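How does a public comment period work for a federal mine approval?

Poonam Tyagi
22 Feb 2024

I moved to this province in October and I try to understand the review of the Drondura mine. The company says the project brings 479 jobs. The panel report is finished and has 237 pages, but in the news they say the cabinet must still decide. Can an ordinary resident still send a comment at this stage, or is it too late? And does the provincial government have a vote in it? My neighbours all tell me different things.

Farzana Kanagaratnam

The panel only gives recommendations, so the decision is still open. I followed the Skutent review from start to finish, and there we had a short period for comments on the draft conditions – 18 days, if I remember well. Look on the project's page in the public registry, under the notices. If a period is open, the notice gives the closing date and the address.
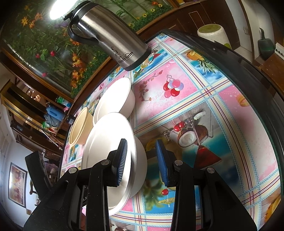 A white bowl on the table.

The province has no vote in the federal cabinet. The premier can write letters and speak to the newspapers, and of course it has some weight, but on paper the province decides only about its own permits. Your neighbours are maybe mixing these two things.

When you write, keep it to one page and mention the number of the condition you speak about. I sent nine pages for Skutent and I doubt that anyone read past the second.

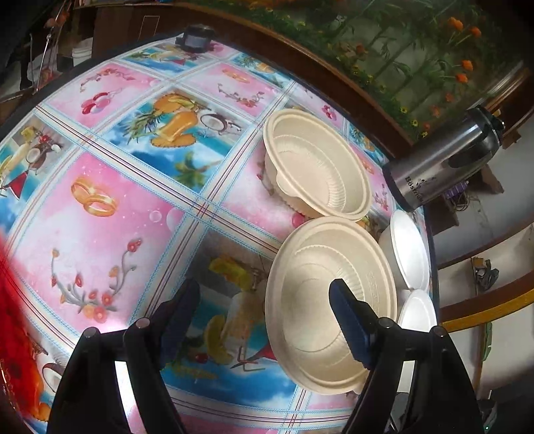
You can also write to your member of Parliament at any time. Postage to the House of Commons is free, so you don't need a stamp.

Karthik Amarasinghe

Don't waste your time, they decided already. Same story with Ekanayake.

Areti Panagiotou

I don't agree with Karthik. At Ekanayake the water condition was changed after the comments of residents, it is in the final decision. Please check the registry first, Poonam.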